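4.3 Connecting the Console to a Replica Set

Read this section after the primary data source has been registered (section 4.2). The steps apply to Vokeck Console on all supported desktop systems. Command-line registration is covered in Appendix C.

Before you begin, have the following ready:
The host name and port of each replica
A database account with read permission on the catalog tables
The certificate file, if the server requires encrypted connections
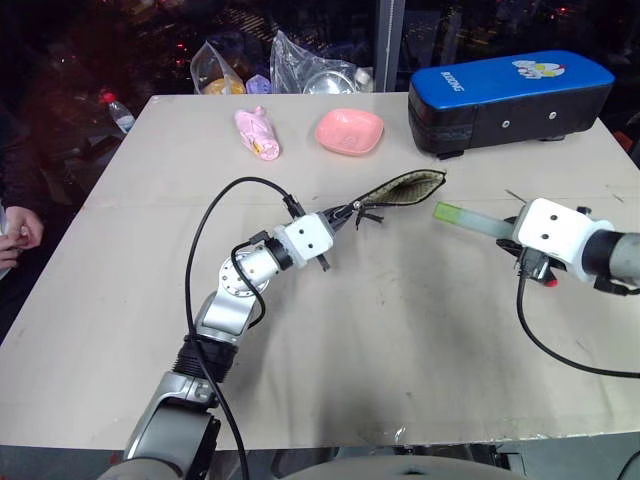

Documentation Group, Bovgate Data Tools

Adding the replicas

1. Open the Services panel and expand the Data Sources node.
2. Right-click the primary and choose Add Replica. The Replica dialog opens.
3. Enter the host name. Do not include a protocol prefix.
4. Enter the port. The default for replicas is 1737, shown in the dialog as 1,737 on systems that use a digit separator. Type it without the comma.
5. Select the driver. If the list is blank, close the dialog and install a driver as described in section 3.1.
6. Enter the account name and password. Clear Remember Password on shared workstations.
7. Click Test. The console makes 3 attempts before it reports a failure.
8. Click OK. The replica is listed under the primary with a gray icon until the first sync check is complete.

Note: A replica set can hold up to 17 members, including the primary. Members beyond this limit are saved in the settings file but are not polled.

Caution: Do not register the same server under both its host name and its IP address. The console treats these as two members and sends each read query twice.

Setting the read order

1. Right-click the primary and choose Read Order.
2. Drag the replicas into the order wanted. The top entry is used first.
3. Set the lag limit in seconds. A replica that falls behind by more than this value is skipped — it stays in the list and is used again when it catches up.
4. Click Apply.
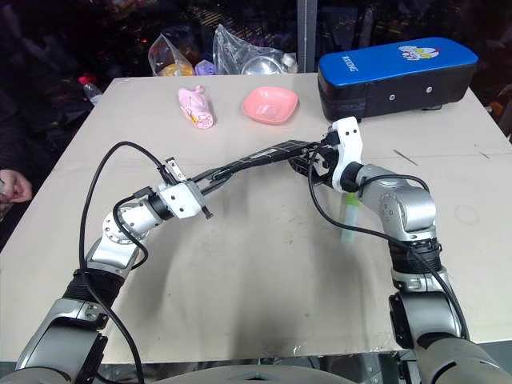 Two arms over the table, grippers close together.

Changes to the read order take effect on the next query. Open result tabs keep their existing connection until closed.

If the test fails

Error 47 (handshake refused): the certificate does not match the host name. Import the correct file under Options, Security, then repeat step 7.

Timeout: check that the port is open between the workstation and the replica. The Mansour proxy plug-in, if installed, must be restarted after any port change.

Catalog not readable: the account can log in but lacks read permission. Grant the permission on the primary and allow it to replicate before testing again.

To remove a replica, see section 4.5.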